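In Praise of the Blue Plastic Thing

5 min read

I paid 22 dollars for a used office tower in September, and the best part of it is a piece of blue plastic.

I should explain that I own a newer computer. It came from Trulside, it cost a great deal more than 22 dollars, and it is held shut by a kind of screw I had never met before. When its drive began to fill up I went looking for the place where another one might go. The manual, all 73 pages of it, contains a long section on caring for the finish and a single line on storage, which advises me to choose the right amount at the time of purchase. I had not chosen the right amount at the time of purchase. I was thinking about the finish.

So I bought the old tower as a place to park my files, took the side off, and found that somebody had once sat in a meeting and argued on behalf of my fingers.

The parts I was expected to touch are blue. The drive sits in a blue plastic cage with a latch tab on top, and the tab sticks up where a thumb will find it. A person who has never opened a computer could look into that case and make a decent guess at what to squeeze. I have owned kitchen appliances that offered less guidance, and one of them had a screen.
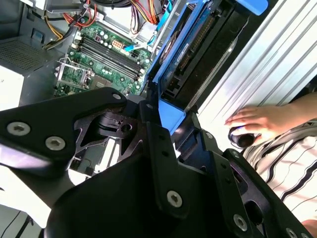

A hard drive in its blue cage, beside the green motherboard. Squeeze the blue.

I can hear the objections, mostly because I've made them myself at parties I was not invited back to. Old towers are ugly. They are heavy, and they take up the part of the floor where a plant could be. Open one up and the wires are all over the place, red and yellow and orange, heaped across the board like something the cat was sick over. Nobody is going to put a window in the side of this machine and light it up purple.

Fine. But I would like to know when we agreed that the inside of a computer should be either invisible or on display. There used to be a third choice, where it looked like the inside of a toolbox and you were allowed in.

The newer makers have an answer to this, and it is the service plan. Orness will sell you one for 59 dollars a year. Azimi quoted me 267 to replace a drive, plus shipping both ways, and the person on the phone asked in a kind voice whether I had considered a new unit. I had considered it. I had considered it on the phone with them for most of a lunch hour. A drive on a plastic rail can be changed by anyone who can load a dishwasher, and I include the people who load a dishwasher badly.

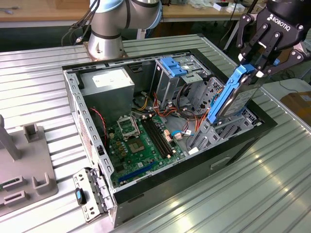 Drive partly in the cage at a slant, with the tower on its side.

I don't want to get misty about it. The old tower has a power supply the size of a loaf of bread and a fan with opinions. There are edges in there that I treat with respect. I'm also aware that slim machines are slim for reasons people like, such as being able to carry them, and that I am typing this on one.

Still, Pudness has just announced a desktop with what it calls a "sealed wellness chassis," and I read the whole announcement looking for the word "open." It appears once, next to "minds."

My proposal is modest. Keep the glass and the glow, and keep the screws shaped like snowflakes if the screw people must eat. Then leave one door with one colored tab behind it. I'm not even particular about the blue.

41 shares | 16 comments

Contact us | Copyright, all rights reserved | Back to top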